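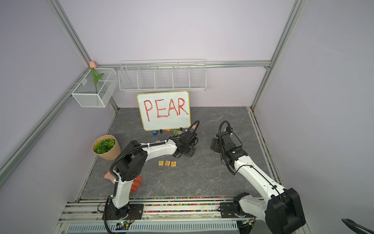 Fig. 4. White wire and mesh baskets hung at the back and side of the work surface.

Section 3: Hanging your baskets

Okay, you've got the Udley rail up and level, so now comes the part I like best. I've put up over a dozen of these in kitchens and craft rooms, and it goes quickly once you get the feel of it!

1. Wipe the rail down with a dry cloth. There's often a bit of oil left on it from the factory.

2. Hold the basket tilted slightly toward you and set both hooks over the top edge. Let it swing down until the back sits flat.

3. Slide it where you want it — I start with the longest one and fit the small ones in afterward.

4. Press down gently on the front rim. If it rocks, one hook isn't seated, so lift it off and go back to step 2.

Note: If you bought the Lemaire dividers, snap them in before you load anything. They click at the bottom first, then the top (I always get this backward).

Caution: Don't hang baskets over a stove or heater. The coating goes yellow and then it flakes.

Spare hooks are part 176 in the Arkoseck catalog. The older part 304 looks almost the same but won't grip this rail, so check the bag before you open it.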